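Political Communication, Unit 7: Conspiracy Claims and Candidate Messaging

Reading: Hulme packet, chapters on rumor and donor mail

Terms
Sincere claim - the speaker believes it.
Strategic claim - the speaker repeats it for votes, money or airtime, whatever they believe.
Most cases are mixed. Belief can't be read off a speech, so we code behavior instead.

What to code
Timing of the claim against filing and fundraising deadlines.
Whether wording changes between rally, mailer and interview.
Response to correction: drops it, restates it, changes the subject.
Do not code tone or apparent mental state. Clinical labels are outside the scheme.

Civodstead council race
The set has 73 statements on the ballot-count rumor. Of these, 30 came in fundraising mail and 15 in debates. The rest are social posts. Mail carried the strongest wording. Debate versions were hedged, often put as a question.
Limit: one race, one rumor. Zonia data use a different coding sheet and should not be pooled.
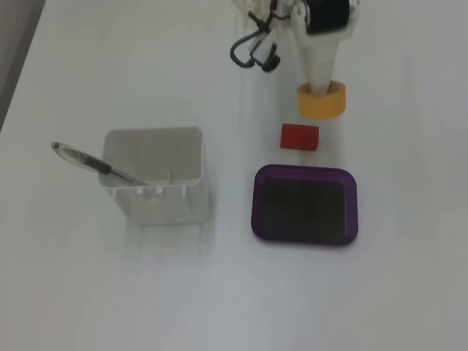
Robot arm over a white tabletop.

For next session
Code the Grolari mailers with the sheet above. Mark unclear items U and leave the reason column blank. Sheets are due by noon.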